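I've been through more dish racks than I care to admit, most of them chrome, and most of them rusty at the feet by the second summer. So when my neighbor Siu-ming Liu told me she'd given up on metal and bought the black plastic rack from Emard, I went and ordered one the same evening. It was $14, plus a little for shipping, and I've had it since May, so I feel ready to say a few things about it.

First, the size. Our kitchen is small and I do most of the washing up by hand (we have a dishwasher, a Budeck, but it mostly holds baking sheets these days). The old rack took up half the counter and had a cutlery cup, a glass rail and a tray that grew things. I wanted something for dinner plates and a cutting board, and I wanted to be able to pick it up with one hand while I wiped underneath!
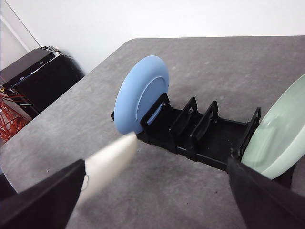 ## What I like

It's light, it cleans up with a soapy sponge, and it doesn't scratch the counter. My big stoneware plates stand up nicely, and the thick maple board my sister gave us goes in the wide space, where the old rack simply had no room for it. I've had it in the sink, out on the porch after a cookout, and once in the camper for a long weekend.

## What I don't

Small bowls. They slide and lean and end up in a heap, and I've gone back to setting them on a towel. Mugs are the same story. There's no drip tray either, so you'll want a mat. I use the Menon one, which soaks up plenty and goes in with the regular wash.

I also looked at the Zonthorpe steel rack, which is lovely and costs $79, and I just couldn't talk myself into it for something that holds wet plates. If you have a big family you may feel differently. For the two of us, the Emard does fine, and I've already bought a second one for my mother.

Four stars, and I'd give it the fifth if it could hold a cereal bowl.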